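Women & Rights | Reviews

March 24, 2023
By Aniela Zieliński

I have wanted to write about Skurnetti for weeks now, ever since a friend in my reading group passed me the link and said I would either love it or throw my phone across the room. (I did a little of both!) It's a free app for women who get harassed online and want a record of it.
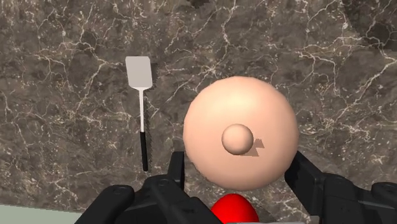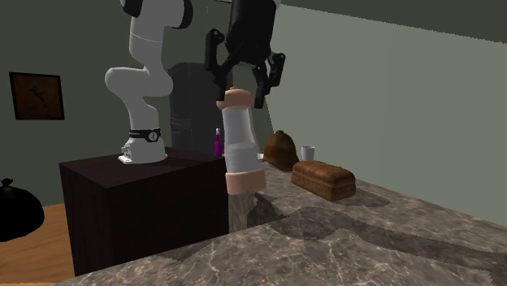

Apps & Tools

The idea is simple. You get a nasty message, you share it to Skurnetti, and it saves a dated copy in a locked folder that opens with a passphrase. The makers, a small outfit called Skustden, built it after talking with women whose dance clips and protest videos had brought strangers into their inboxes – and you can feel that in the little choices. The icon looks like a plain weather app. There is a button that closes everything in one tap, and I used it by accident more often than I'd like to admit.

I started in January and by this week I had saved 174 messages, most of them from one long, ugly thread under a piece I wrote on headscarf laws. The export gave me a tidy 91-page file, and the woman at my local legal aid desk was so pleased with it that she asked me to spell the name for her.

Now for the grumbles. Search is slow, and it only looks at the first line of each message. The Turkish and Farsi menus are half finished, which seems a real pity given who needs this most. I also tried Fotex, which is prettier but wants your phone number before it will do anything at all, and I gave up on that one the same evening.

If you keep your notes in a paper diary, keep doing that too. I do. But I'd put Skurnetti on my sister's phone tomorrow, and I'm hoping the next update fixes the search.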